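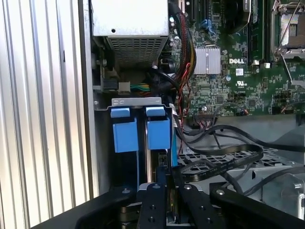 Keeping Old Office Computers Going
Speaker notes, Vokville library evening, 2020-02-22

Wait for the coffee line to clear. It won't. Start anyway.

Open with the Curnex story. They had a desktop under the front counter that printed shipping labels and did nothing else for years. One October it quit, and so did shipping. Ruxandra Radu found out who had the password by phoning people who had left the company. Pause for the groans.

Ask who has a machine like that at work. Hands. Ask who has a backup of it. Fewer hands. Don't be smug, mine was on a floppy until recently.

Main point: most "dead" towers I get handed are dusty or short on memory. The owner has usually already priced a new one and gotten attached to it.

Dust first. Power off, cord out, side panel off, canned air in short bursts. Hold the fan still with a finger. Sebastian will ask about vacuum cleaners. The answer is still no.

Then memory, then the drive. Swapping a spinning disk for a solid state one costs me $40 and gets me thanked as if I'd built the thing. Take the thanks.

Coin battery on the board: if the clock thinks it's 2 in the morning every day, change it. 

Skip the Borkia slide if we're running late - it's mostly me complaining about their screws.

When to give up: swollen capacitors, burnt smell, or Roxana Onu has already looked at it.

Questions, 10 minutes. Alina has the sign-up sheet for the repair table. Return the projector cable to Ignacio, he remembers last time.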